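Unit 4: Putting a Film Score in Front of an Orchestra

Course handout, May 2018

These notes go with the second half of the unit. Read them before the seminar and bring the cue list you made for Dakavari.

1. What a live score concert is

There are two main kinds. In the first, the whole film is shown and the orchestra plays every cue in sync with it. In the second, the music is played as a concert suite, with no screen or with only a few stills. The first kind needs a print of the film with the music removed and the dialogue left in. The second needs only the music, but it needs more arranging, as most cues are short and many stop in the middle of a phrase.

Our main case is Dakavari, a monster picture with 33 cues. Some are only a few bars long. The suite we will look at uses the march, the harbor music, the lament and the end title, and leaves out nearly all the suspense cues.

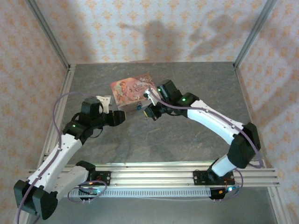 Two arms at the table, with the box between them.

2. Finding the parts

Start with the written music. For older films there may be a full score, a short score (a few staves with instrument names penciled in), or nothing at all. Where nothing survives, someone has to take the music down by ear from the soundtrack. This is slow work. Low brass and low strings blur together on old optical tracks, and sound effects cover the rest.

For Dakavari the short score survived and the parts did not. The arranger, Chepkoech Kariuki, rebuilt the parts from the short score and checked them against the recording. Look at the march in your packet. The contrabassoon line does not appear in the short score, but it can be heard under the tuba from bar 20 on.

Terms to know:
Cue — one continuous piece of music written for a place in the film.
Spotting — deciding where cues begin and end.
Click track — a steady pulse sent to the conductor's headphones.
Streamer — a line that crosses the conductor's screen before a sync point.

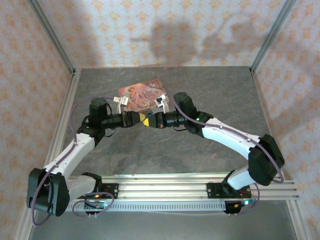

3. Ordering a suite

Film order is rarely the best concert order. In Geagea, another score by the same composer, the loudest music comes in the first reel, and a suite that follows the film runs downhill from there. The usual answer is to open with a short form of the title music and hold the full version for the end. Keys matter too. Two slow cues in the same key, side by side, will sound like one long cue.

Rehearsal time also shapes the order. Put the hardest cue where the brass have had a rest before it. Percussion players need time to move between instruments, so mark those moves in the score early.
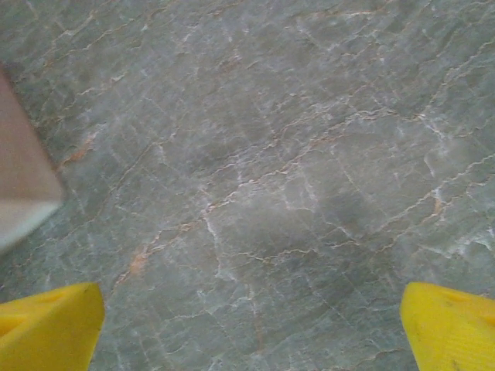
Chepkoech Kariuki replied, when this section was sent over for checking, that the brass would complain wherever the march was put, and that the better test was whether the strings still had any bow arm left for the lament. The Wumidham performance placed the lament before the march for that reason.

4. For the seminar

Choose one cue from Ira and write a page on how you would end it in concert. The film version fades out under dialogue, so you will need to write or borrow a closing. State which instruments you would use and where the new material comes from. Papers on Geagea are not due until October.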